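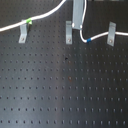 Ticket 1471: second arm for the Bosden cell, what do we need to buy?
Opened by: Fatos Milošević
Assigned to: Dragica Dervishi
Status: open, waiting on quote

21 Feb 2018

Hi Dragica, me again, sorry! I know you wanted a single number for the Bosden cell so you could put it in the spreadsheet and get on with your life, but I've been at the bench most of the morning and the number has grown legs, so I'm putting it all in a ticket where you can shout at me properly.

The short version is that the arm itself is fine. Kenenlow have held their price from November and they'll still do the controller and the teach pendant as a bundle. My trouble is everything that goes round it. When we did the first cell we budgeted for the robot and then spent weeks nipping out for brackets and cable and bits of rail, all on my card, and you (quite rightly) went through the roof. I'd like to do it the other way about this time and put the small stuff in first.

So, cable routing. I've gone with perforated board as the backing again and I'm still very happy with it, you can bolt a bracket wherever there's a hole and change your mind five minutes later. The aluminium L brackets with the little lip at the top are doing what I wanted, the white cables just sit over them and stay off the board. There are three in the row up by the grey mount and I don't see why we'd pay for anything fancier. Namside sell a proper clip-in trunking system and their rep is lovely, but it's a lot of money to hold up a cable.

I've also started putting coloured bands on the cables, lime green where the left one goes over its bracket and blue near the bottom of the bend in the right-hand one. Please can we have a line in the budget for bands in more colours? They cost next to nothing and last time I unplugged the wrong thing twice in one afternoon.

Now the awkward bit. I was going to reuse the board we've got, and I'd like to talk you out of making me. It's got a rusty-looking spot near the middle and a dark mark further up that might be the coating gone or might just be muck, I haven't taken a fingernail to it yet. It won't fall down. But if we're asking for money once, I'd ask for a fresh board now and keep this one for the test bench.

The other thing I'm not keen on is the bend in the right-hand cable. It comes down beside the grey block and turns back up pretty sharply before it gets to the blue band. Fine for a cable that never moves, I think, but I don't want to copy that into a cell that runs all day. So either we buy longer cables or one extra bracket to ease it round. My vote is both, the bracket is pennies.

What I've got on the list so far:

Arm, controller and pendant bundle, Kenenlow
Perforated board, new, same dark grey if they still do it
L brackets, pack of 300 (I know, I know, but the small packs are a rip-off and the other benches will eat them)
Cable bands, mixed colours
Longer cables, 4 of
Guarding, still waiting on Radulović

Fatos

Reply from Dragica Dervishi

Thanks Fatos, this is much more use to me than the last one. Few things.

Yes to the new board. Yes to the bands, I'm not going to argue over bands. I'm less sure about the 300, can you ask the other benches if they'd put something towards it? If two of them say yes I'll sign it.

On the cables, can you find out whether the longer ones change the delivery date? I'd sooner pay a bit more than have an arm sat in its crate waiting for a lead.

And who is chasing Radulović? Guarding was the thing that went over last time by miles and I can't send this upstairs with a blank next to it.

Reply from Fatos Milošević

Me, I'm chasing! I rang before lunch and got the answering machine, will have another go this afternoon. They did say on the phone before that they'd want to come and measure up before giving a price, so we may need to put in last year's figure with a bit on top and mark it as a guess. Would that do for upstairs?

Kenenlow say longer cables are on the shelf, no change to the date. Paint bench are in for the brackets. Still working on packing, they want to know if they get to choose the colour of their bands.

Reply from Dragica Dervishi

Last year's figure plus a bit is fine, mark it clearly. Leaving this open until the guarding price is in. Tell packing they can have whatever colour is left.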